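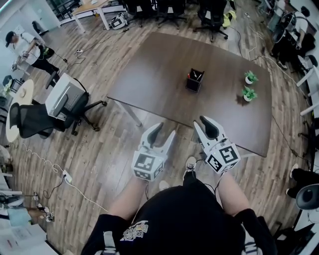 Volumetric testimony and the problem of the fixed seat

Print this page
E-mail this article

Uyên Ngô

Most documentary work in virtual reality still places the viewer in a fixed seat. The subject is captured volumetrically, the viewer is given a headset, and a notional chair is positioned 1.5 metres from the speaker. I have come to think this convention is a mistake, and that funding bodies should stop treating it as the default.

Consider Magagula, the oral history piece that toured regional libraries until May. It runs to 36 minutes and contains 13 interviews with former cannery workers. Each is rendered at life size. The viewer can turn their head but cannot approach, retreat or walk behind the speaker. Kaan Kurtuluş, who directed it, has defended the restriction on grounds of respect: a person recounting an injury should not be circled like a museum object.

The argument is reasonable but incomplete. In ordinary conversation, distance is negotiated. A listener leans in or steps back, and the speaker adjusts. Fixing the distance removes the listener's half of that negotiation while leaving the speaker's recorded half intact. The result is eye contact that cannot be declined. Several people I spoke with at the Florkilport screening described looking at the floor for long stretches, a behaviour the analytics recorded as inattention.

Edetti, by Hường Ninh and Chiến Lã, takes the other approach. The viewer moves freely within a tracked area, and audio level falls off with distance. Walking away from a speaker is possible and carries a cost – the testimony becomes inaudible. I consider this the more honest design, although it is harder to caption and more expensive to calibrate. 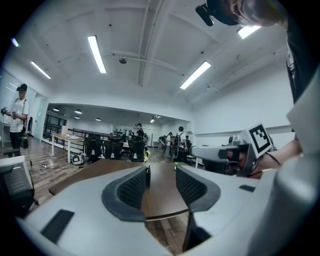 Does free movement make a work less accessible?

It can, if walking is the only means of moving. Edetti maps the same translation to a thumbstick and to a seated lean, and all three inputs should be specified at the script stage, before the capture volume is booked.

Print | E-mail to a colleague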